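About Gostau

Gostau sorts, checks and repacks small metal parts for firms that have better things to do. Brackets, mostly. Rails, plates, channels, the odd hinge. If it is grey, has holes in it and has arrived in the wrong box, there is a fair chance it will come to us.

The business was started by Heike Lindemann and Jörg Wiegand, who met at a shelving manufacturer where both of them spent their afternoons looking for the same missing bracket. Heike thought the bracket should have been in a tray. Jörg thought it should have been in a different tray. They have been having that argument professionally ever since, and customers now pay for the results.

What we do

Most jobs begin with a mixed load. A customer has cleared a store room, closed a line or bought up someone else's stock, and what turns up is a pallet of parts that were once in order. We tip nothing out. Parts are lifted from the box, looked at on both sides, matched against the drawing and laid down with their own kind. Bent ones go one way, good ones another, and the ones that match no drawing at all go to Edileuza Barros, who keeps a shelf for them and is rarely wrong about where they belong.

The smallest job we take is 1000 pieces. We used to take smaller ones, and found that we were spending longer on the invoice than on the brackets.

After sorting comes packing. Flat plates are stacked with paper between them. Rails are bundled by length. Anything with a hook or a tab on it gets a bag to itself, a rule that dates from the Disetti order, when two boxes of clips arrived as what was, to all intents and purposes, one very large clip. Disetti were nice about it. They are still a customer, and they still mention it.

How we work

We believe in trays. There was a period when we believed in drawers, and a short and regrettable one when Jörg believed in buckets, but a tray lets you see what you've got, and it can be carried across the room without a conversation. Ours go on open shelving beside the tables, low enough to reach into.

A mixed tray is allowed to stay mixed while a job is being worked on. It's a thing visitors remark on, usually with some disappointment, having expected everything in rows. The rows come later. A slotted plate may spend the morning leaning on a perforated rail it has nothing to do with, and no harm comes to either.

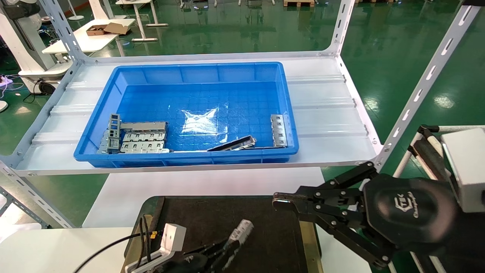 Mireille Lemaire writes that she sent us her entire stock of shelf fittings expecting to get back the same muddle in cleaner boxes, and got labels. She adds that she has now been using the labels for a year and has started to feel judged by her other cupboards. She would also like the left-handed and right-handed brackets packed separately next time. We have made a note of this, Mireille, and Heike would like it known that she suggested it at the start.

The place

The tables are covered where parts are handled, to save the parts and, to a lesser degree, our ears. The kettle lives in the office. So does the label printer, a Visser, which works very well in the mornings.

Deliveries come in until 3 and collections go out after that. Please don't try to do both at once. The yard takes 2 vans if both drivers are on speaking terms.

The people

Heike runs the sorting and Jörg runs the packing, and each is of the opinion that the other has the easy half. Ashwin Unnithan answers the phone, writes the quotes and measures whatever anyone is holding. Edileuza has the shelf.

Fikurside, our monthly parts list, is also Ashwin's doing. It sets out the unclaimed brackets that we'd be glad to give back, with dimensions and, where he has been moved to it, comments. January's included a plate with a row of slots that he called "handsome, but to what end". If it's yours, please ring.

Getting a quote

Send us a drawing if you have one, or a sample if you don't. One good part and one bad part is ideal, with a note saying which is which. You would be surprised how often we have to ask.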